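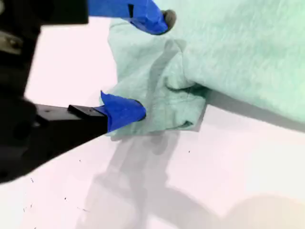 Your planner spends longer deciding how to pick up a towel than most people spend folding one, wrote our first reviewer after the midterm demo, and could the final report please say where the time goes.

It can. We measured it.

Filed under: Student Projects / Robotics Software
April 12, 2026

Drollemon: Grasp Planning for Soft Things
Final report, Wastulbridge robotics lab course

1. What we set out to do

Drollemon is a planner that looks at a depth image of a crumpled cloth, picks a fold, and sends the arm a two-finger pinch. The original proposal also promised folding, stacking and "general household competence." The proposal was written in a good mood.

2. How it works

Perception finds ridges in the cloth and scores them by height and by how much free table lies next to them. The lower finger needs a clear path in at the base of the fold while the upper one comes down on top, so a lovely tall ridge in the middle of the towel scores badly. The planner then samples approach angles, throws out anything that would drive a finger through the table, and hands the best survivor to the controller. The controller closes until the motor current climbs past a threshold, then waits to see if the current stays there.

We call the whole chain through Pappas, the course's message layer, which is fast and well documented in the parts we did not use.

3. Where the time went

We logged 2302 planning calls. In the midterm version, 88 percent of each call was spent checking collisions against a cloth mesh that we rebuilt from scratch for every sampled angle. The mesh did not change between angles. We had simply put the line inside the loop, and it sat there for most of the semester being blamed on Python.

Moving it out took one commit. We also cut the samples from 60 to 50, which made no difference to anything but let us feel we had tuned something.

4. What still fails

Pale cloth on a white table is hard for the color mask, so we ended up trusting depth alone. Depth then mistakes thick hems for folds. The controller will also report a successful grasp when it has pinched a few fibers and a lot of optimism, and the current threshold that fixes this for fleece breaks it for thin cotton. We keep two thresholds in a config file and choose by hand. The automatic version is a branch called tririer-final-2, and it does not compile.

5. Code

The repository has a README that was correct in the first week of April. Run the calibration script before anything else, including the one the README says to run first.

We use cookies to remember your settings. Accept / Manage preferences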